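Canden Encimera: ficha del conjunto de datos

Versión 2. Publicada el miércoles, 18 de mayo de 2022.

Resumen

Canden Encimera reúne 3,000 fotografías fijas de pequeños electrodomésticos colocados sobre mesa. Se preparó para tareas de localización y clasificación de aparatos de cocina de uso doméstico, con atención a los casos en que dos clases comparten nombre o función: tostadora de ranuras y horno tostador, hervidor y cafetera, batidora de vaso y procesador.

Contenido

El directorio principal contiene las carpetas imagenes, etiquetas y notas. Cada fotografía tiene un archivo de etiquetas con el mismo nombre base. Las notas son texto plano en UTF-8 y solo existen cuando el anotador dejó una observación. Hay 21 clases; la lista completa está en clases.txt, en el orden de los índices.

La partición de prueba consta de 600 imágenes. El resto es entrenamiento. No se distribuye una partición de validación separada.

Disposición de los objetos

Los aparatos se fotografían sobre un tablero de madera clara, con una tela negra colgada detrás y a los lados. La tela no se plancha ni se tensa: los pliegues verticales forman parte del fondo y no deben eliminarse en el preprocesado. Las letras de espuma de colores fijadas a la tela se anotan como «rotulo», una clase auxiliar que puede excluirse al entrenar.

Una disposición habitual coloca el horno tostador negro en el centro y la tostadora blanca a su izquierda.

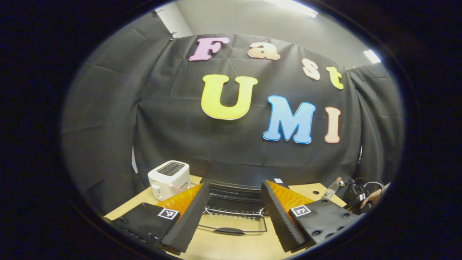 Los dos aparatos se etiquetan por separado aunque sus cajas se solapen. El horno lleva la clase «horno_tostador» y la tostadora, «tostadora_ranuras». La palanca y el mando de esta última quedan dentro de la caja del aparato y no reciben etiqueta propia. Los objetos delgados apoyados en la mesa cuya identidad no pueda determinarse se marcan como «otro», sin intentar deducir su uso.

Criterios de anotación

La caja se ajusta al contorno visible. Los cables no se incluyen. Si una puerta está abierta, la caja la abarca entera. Los reflejos en superficies brillantes no se anotan, y tampoco las luces del techo.

Las imágenes de campo muy curvado se entregan sin rectificar. Las coordenadas se refieren siempre a la imagen original, borde negro incluido.

Rowena Policarpio y Jayson Dalisay hicieron la primera anotación. Perla Bermúdez revisó la partición de prueba y resolvió las discrepancias. En la versión anterior, «tostadora» cubría ambos tipos de aparato; los modelos entrenados con ella no son comparables con los actuales.

Limitaciones conocidas

Los aparatos blancos y negros predominan sobre los de otros colores. El fondo negro dificulta la delimitación de los bordes superiores en aparatos oscuros. No hay escenas con alimentos. Algunas notas de la primera tanda siguen en inglés.

Mantenimiento

Responsable: Gerardo Pangilinan. Las correcciones de etiquetas se envían con el nombre base de la imagen, el índice de la caja y la clase propuesta. La próxima revisión está prevista para noviembre.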